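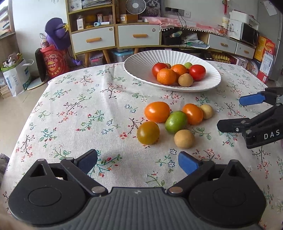

Attachment 1: dining table, with tomatoes and citrus on the fluted plate.

Ticket 123
Subject: Dining room end of the house loses Wi-Fi in the evening
Opened by: Marwan Jaber
Opened: Tuesday, December 6, 2022
Equipment: Tratley main router, one Miah satellite
Provider: Hekasmont, cable
Status: Closed

Problem as reported

Wi-Fi drops in the dining room and the back bedroom most evenings. The phone still shows full bars but pages don't load. It lasts a few minutes, comes back, then goes again. The front of the house is fine the whole time. I eat and work at the dining table, so this is the spot where I notice it.

It has been like this on and off since May. I put up with it over the summer. It is worse now that I'm home in the evenings.

Things I tried before opening this:
Restarted the router and the satellite.
Forgot the network on the phone and joined again.
Called Hekasmont. They ran a line test and said it was clean.
Moved the satellite from the floor to the top of the bookcase. No change.

Support reply 1

Thanks for the details. Full bars with no traffic usually means the device has a good link to the satellite and the satellite has a bad link to the router. Please send the following:
The color of the light on the Miah during a drop.
The firmware version of both units. It is on the Status page, near the bottom.
How the satellite gets its connection, by wireless or by cable.
What is between the two units.

Please don't factory reset anything yet. It clears the event log and we would like to see that first.

Customer reply

Light is amber during a drop and white the rest of the time. Router is on version 11. Satellite says version 6. I didn't know they were supposed to match.

Connection is wireless. There is a cable jack in the dining room wall that the previous owner put in, but I never found where the other end goes.

Between the units: hallway, a closet, the kitchen. The refrigerator and the microwave are both on the kitchen wall that backs onto the dining room.

Event log is attached as text. The lines that repeat are "backhaul weak" and "backhaul lost, retry."

Support reply 2

The log helps. There are two separate things here.

First, the firmware. The satellite should update itself from the router but it can't finish the download if the link keeps dropping. It has been stuck on 6 for a long time and retries every evening, and that adds to the trouble.

Second, the path. A refrigerator is a large metal box and the signal has to get around it. The microwave will also interfere if the backhaul is on the 2.4 band. Your log shows it falling back to that band before each drop.

Steps:

1. Unplug the Miah and carry it to the same room as the Tratley router. Plug it in there and wait for a white light.

2. Open the Status page, choose Satellite, then Update. Leave it alone until it restarts by itself. The light will blink amber and then go dark for a while. Don't unplug it.

3. Check that both units now show version 11.

4. Under Advanced, set Backhaul Band to 5 only. Save.

5. Put the satellite back in the dining room, on the hallway side. Keep it off the kitchen wall.

6. Use the connection as normal for a few evenings and post the log again, even if there were no drops.

Customer reply

Did steps 1 to 3. The first update failed at the end with "file check error." I ran it a second time and it went through. Both units say 11 now.

Step 4, the option was grayed out. I had to turn off Smart Band first, under Wireless. You may want to add that to the instructions.

Step 5, the only outlet on the hallway side is behind the sideboard. I used a short extension cord and set the satellite on top. Light went white right away.

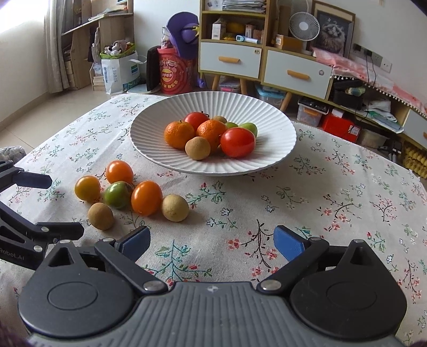 Results after the change

First evening: no drops. Ran the microwave on purpose with a video playing on the phone. It kept playing.

Second evening: one drop, under a minute. Log shows "backhaul weak" once and no "lost" lines.

Third evening: no drops.

Speed at the table was too slow to finish the test before. The back bedroom is better but still slower than the front of the house.

I also found the other end of the wall cable. It is in the basement in Stirkmont gray conduit, coiled up with no plug on it. If I put a plug on it, can the satellite use that instead?

Support reply 3

Yes. Use the port marked In on the back of the Miah. It will switch to the cable by itself and you can turn Smart Band on again. Test the cable before you mount anything.

We have added the Smart Band note to step 4. Closing this one. Reply here if the drops return and it will reopen.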